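**Ticket 335: Red baskets at sorting table, items misplaced between baskets**

**Status:** Pending confirmation
**Location:** Kiseck building, Room 11
**Reported by:** Tímea Kun
**Assigned to:** Csaba Vida, Room Services
**Priority:** Normal

**Issue as reported**

Small items sorted at the wooden table are being returned to the wrong basket. The two red plastic baskets in use are of the same color and similar construction, and neither carries a room label on the inventory sheet. On Monday, item 97 was logged as "returned" and was later found in the other basket. The requester also reports that thin items work their way into the slots in the basket walls.

**Initial response (C. Vida, 9:40 a.m.)**

The inventory sheet for Room 11 was reviewed. Both baskets are entered on a single line under stock code 62, with no distinction between incoming and completed items.

**Attachment received 10:15 a.m.**

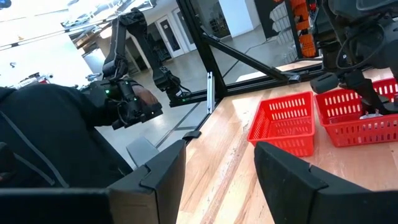
*Attachment 1. Red slotted baskets on the wooden table, Room 11.*

**Assessment**

The baskets are kept close together, and from the near side of the table one partly hides the other. A small white and gray item is in the farther basket. The slotted sides are standard for this type of basket and are not considered a defect. The scuffs and darker marks on the tabletop have been noted separately and do not form part of this request.

**Action required**

1. Designate the nearer basket "Incoming" and the farther basket "Completed."
2. Attach a Tukel card label to the rim of each basket.
3. Increase the distance between the baskets so that both openings can be seen from the near side.
4. Place thin items in a closed pouch before sorting.
5. Enter each basket on its own line of the inventory sheet.

**Requester reply (T. Kun, 1:20 p.m.)**

Items 1 and 5 are accepted. Please advise whether solid-sided baskets can be supplied in place of pouches.

**Response (C. Vida, 2:05 p.m.)**

Solid-sided baskets may be ordered through Ruchti on the regular supply form. Approval rests with the Zellitgate office. Pouches should be used in the meantime. This ticket will remain open until the labels are in place and the revised inventory sheet has been received.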